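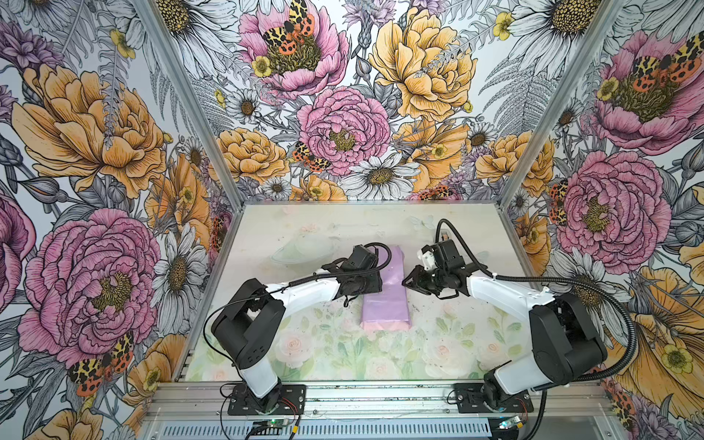

Wayne Pilkington reckons I've been blaming the paste for something the paper's doing, and that if I'd let each drop soak for longer before hanging it I'd have saved myself a fortnight of swearing. He left me a long message to that effect while I was making a cuppa. Fair enough, Wayne! I've gone back through my notes and I think he's half right, so I'm writing it all down properly before I muddle it again.

19 March 2022, Saturday, muggy. Humidity in the shed was 67 per cent when I got in and it didn't budge much all morning, even with the roller door up.

## Where we're up to

The trouble is still seams. The Wiriya floral goes up beautifully, slides into place, pattern matches without a fight, and by the next day the joins have opened up a hair. You can fit a fingernail in some of them. It's an uncoated paper with a fair bit of tooth, and it drinks like a camel. The Fladholm front room is meant to be done in it and I'm not hanging a single drop over there until I've got a seam I'm happy with.

What I've tried so far, all on offcuts of lined ply:

- Stadau cellulose paste mixed as per the packet, pasted to the paper, hung straight away. Worst of the lot.
- Same paste, pasted to the wall. Better, but I had dry patches near the edges where I'd been stingy with the brush (my fault).
- Same paste, paper booked and left for 4 minutes. Seams tighter, but a bit of a ripple down the middle of one drop that never quite dried out.

So the soak does matter, and that's Wayne's point. If the paper's still growing when it goes on the wall, it's got to shrink back later, and the seam is where you see it. I'd been measuring the gap and never the paper. Bit embarrassing.

## Measuring the stretch

I cut a strip across the full width, ruled a pencil line at each end on the back, pasted it and laid it face down on the glass. Then I just kept putting the steel rule across it. It does most of its growing early and then slows right down, and after that it seems to sit there quite happily as long as the edges don't dry out. Folding it into a book, pasted faces together, keeps the edges wet. Rolling it loosely and popping it in a bin bag does an even better job, though the first one I did that way I left on its end and got a crease I couldn't brush out.

One thing I didn't expect: a strip from the batch marked 3,587 grew noticeably more than a strip from the older roll. Same pattern, same width on the label. Could be storage. The old roll lived on top of the cupboard all summer and the new one came straight from the supplier in plastic. I'd like to run that again with both rolls left in the same spot for a week before I go pointing fingers at anybody.

Note for whoever pinches my rule: please put it back on the hook. The wooden one's worn at the zero end and it threw out my first set of readings.
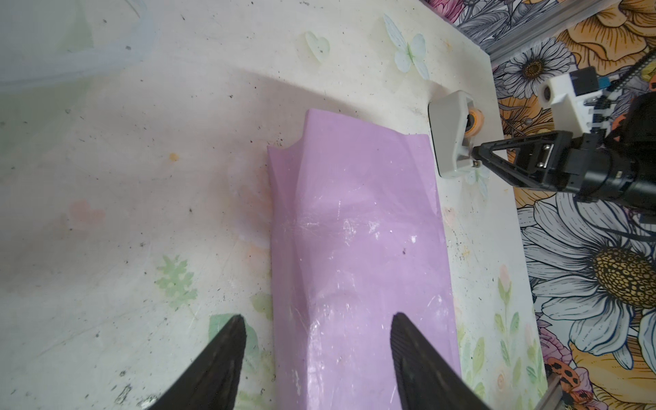
## Paste strength

Mixed a fresh bucket of the Stadau, one small packet to 2,000 mL of cold water, and let it stand until the lumps gave up. It's thicker than the instructions want and I liked it much better. It holds a vertical drop while you fuss with it and it doesn't run out of the seam when you go over with the roller. The downside is open time. On a hot day I'd be nervous, and I'd probably keep a spray bottle handy for the edges.

Tried a little PVA in a separate jar as well. Grabs like mad, no slide at all, and where a dab got on the face it dried shiny. Not doing that again on an uncoated paper. I wiped it off quick smart with a damp sponge and you could still see it from the doorway when the light came in sideways.

## Primer

The Amemov sealer went onto the bare ply on Thursday arvo, one coat, and I've hung one test drop over it and one over plain lining paper. Too early to say much. The sealed side is giving me more slide, which is lovely for matching, but it's also slower to dry and I've got a suspicion the slow drying lets the seam creep. Going to leave them both alone until next week and resist the urge to poke.

For the record, the Fladholm walls are old plaster with patches of new, so whatever I learn on ply only gets me so far. I still think lining paper is the go over there. We lined the hallway last November and those joins haven't moved.

## To do

- Strip tests again, both rolls rested together, same soak.
- Ring Wayne back and ask how long he leaves his, and whether he bags them.
- More lining paper, the heavier grade if they've got it.
- New blades. The last one dragged and furred the edge, and a furred edge makes any seam look bad.
- Wash the paste brush BEFORE lunch.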